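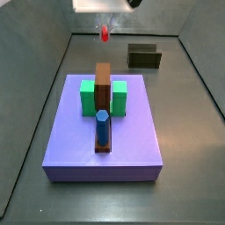

Doesn't the big block waste space, one reader of last year's handout asked, when the small pieces could stand on the floor of the work area just as well? They could, but the raised base earns its room. The answer takes up most of this unit.

Skutusari Course Notes
Unit 4: Base, pieces, holder

A base is anything large and steady that carries smaller parts during a task. The purple block has that job here, with the small colored pieces arranged on it. A base does two things. It marks off the working area, and it lifts the parts to a height where their sides can be reached as well as their tops.

Color matters more than students expect. Against a plain gray floor a purple base is easy to find, and so is anything colored on top of it. A dark item on a dark floor is harder. The black slotted shape at the back right reads mostly by its edges — look for the lighter line along the top of the rear plate.

Spacing. Leave open floor between the base and anything that isn't part of the current step. In the Kulia layout, the one used in class, the holder stands well clear of the base. In the Hakivico layout it sits right against it, and in March most groups using that one knocked the holder at least once.

Slots and gaps. Two upright plates with a narrow space between them make the simplest holder. Before choosing a piece to go in, compare its thickness with the gap. A front plate lower than the rear one gives a clear view of the opening from the front.

Exercise (30 minutes, groups of 2)
Draw your own layout from above. Show the base, the pieces and the holder. Mark the clear floor with hatching. Then move the holder to another corner and draw it again. Write a few lines on which pieces became harder to reach.

Hand in both drawings with your notes. Spare paper is on the shelf in the Chuensuk room.

Reading for next time: course pack, the section on walls and corners.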